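Home | News | Events | Swap Shelf | Contact

Filed under: Around the House

Dish rack swap – bring yours Thursday

Quick one before the newsletter goes out. The kitchen shelf at Dallstead is getting its fall clear-out and we're doing dish racks and everyday dishes this time. Mugs were July, we still have over 100 of them, please no more mugs!!

Drop off at the side door on Priltard Street. Clean, dry, no big chips. Plates and bowls don't have to match. Odd ones go first, if anything. Racks – any size, but check for rust at the feet and where the wires cross. If the coating is peeling, recycle it. 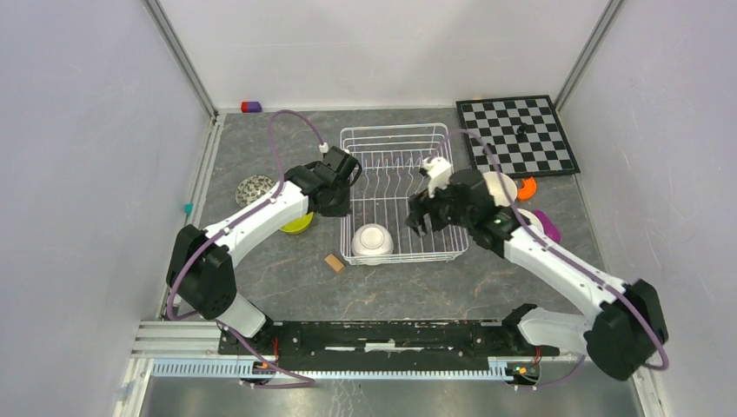
White wire rack with a bowl upside down in it, plus a yellow-green bowl and a speckled gray plate.

Ketsara Boonchu asked for a note on loading, as she got 3 emails about it after the last issue. So: bowls face down, toward the front, leave a gap so air gets in. Plates on edge between the wires. Don't stack wet bowls inside each other, they stick and they smell. Heavy stuff goes in last and comes out first.

Wipe the rack down once a week, warm water and a little vinegar. Towel underneath if you don't have a tray – swap it out when its soaked.

Lamduan Kongkaew has the sign-up sheet for the sorting table. Two spots left for the late shift, bring an apron. Newspaper for wrapping also wanted, we are nearly out and teh last lot went in a day.

Questions to Lamduan or leave a note in the box by the door.

Contact us | © Dallstead Swap Shelf | Back to top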